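# The Moririk suture practice pad, after a good long spell of use

I bought this pad because my old one had finally given up. Anyone who practices stitching at home (or in a break room, or on an upturned tray in the back of a teaching lab, as I have) knows the moment I mean. You pull a perfectly ordinary knot snug, the edge of the cut gives way like wet bread, and you sit there wondering whether it was your hands or the material. With my old pad it was both for a while, and then it was very definitely the material.

So I went looking, and Wael Morsy, who taught me most of what I know about tying and who is not a man to hand out praise lightly, told me to try the Moririk. He has used them with beginners for years. His exact words were "it's fine, it's a pad," which from Wael is practically a standing ovation.

I've now had three of them. The first I used up completely, the second went to a friend who still hasn't given it back, and the third is the one I'm working on now, so I feel I can speak to them with a bit of confidence.

## What it feels like

Let me start with the surface, as that's what sold me. It's pale and smooth, and it has just enough drag that the needle doesn't skate around when you're setting up your bite. My old Cirnby pad was tacky, almost sticky on a warm afternoon, and lint clung to it so badly that I used to wipe it down between every few throws. The Moririk needs a wipe too, but far less often.

It does shed a little. You'll find small white flakes near a cut once you've been working on it, and if you're fussy about a tidy field (I am, I can't help it) you will end up brushing them off with the side of your hand. I've never found that it affects the stitching one way or the other.

Firmness is a matter of taste, of course. I'd call this one medium. You can feel the needle go in and you can feel it come out, and there's a nice moment of resistance in between that keeps you honest about following the curve. Beginners sometimes tell me it's stiff. I'd gently suggest to those beginners that they are pushing the needle straight instead of turning the wrist, but I said the same thing about my first pad, so I have every sympathy.

## How it holds a knot

Now we get to the part I care about. I like to put my stitches close together, closer than I should, and I tend to go back over the same stretch of a cut when I'm not happy with it. That means a lot of thread and a lot of knots crowded into one small length, and it's a real test of whether the edges will hold up.

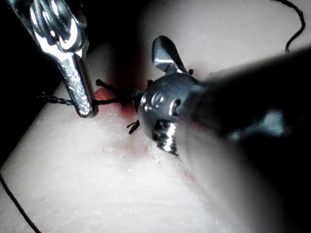

I work mostly in black thread, by the way, and on a pale pad I think it's the only sensible choice. You can find your tails and see whether a knot has landed flat, and if you've left the ends too long there's no hiding it. I tried a blue once, and a white once (what was I thinking?), and went straight back to black.

The edges have done very well for me. On the first pad I got through seven sessions on a single cut before it began to tear, and I am not a delicate person. When it does start to go, it goes at the needle holes first, and you get a bit of warning. The Cirnby would just let go all at once, usually on the last throw, usually when someone was watching.

What I've noticed too is that it forgives you for unpicking. I snip out a bad stitch, pull the thread through, and set the next one right beside it, and the material closes up fairly well behind. Not perfectly — you'll see the old holes if you look — but well enough to carry on.

## A few grumbles

The reddish incision is a lovely touch and I do find it helps me keep my line, but I wish the color stayed where it was put. On mine it has a way of smearing along the cut, so you end up with a pink haze next to the line and a stronger red patch somewhere else. It's purely cosmetic. If you want your practice photos to look neat, though, you may be a little disappointed.

The second grumble is the packaging. The pad arrives rolled up in a sleeve, and it takes its time to lie flat again. I leave mine under a heavy book overnight. The book I use has 1543 pages and I'm happy it has found a purpose at last, but a flat box would be kinder to everyone.

And then there's the base, or the lack of one. You get the pad and that's your lot, so you'll need to hold it down somehow. I use a pair of clips and a scrap of rubber mat. Lawal sell a tray that fits it nicely, with a lip all the way around, and if I were starting from scratch I might spend the extra. A pad that wanders while you're trying to tie is maddening, and a learner will blame themselves for it.

## Who I'd recommend it to

If you're just beginning and only want to try a handful of simple stitches to see whether you enjoy it, the little Celtcombe pad is cheaper and will do the job. You'll wear it out quickly, but you'll have learned a fair bit by the time you do.

If you already know you're going to keep at it, I'd go with the Moririk and not think too hard about it. I kept a tally on the inside cover of my notebook with the second one, before it went off on its travels, and I had reached 306 stitches with plenty of good surface to spare. I'd barely touched the lower half!

I'll be ordering another in April, when the current one should be about ready for retirement, and this time I'm writing my name on the back before I lend it to anybody.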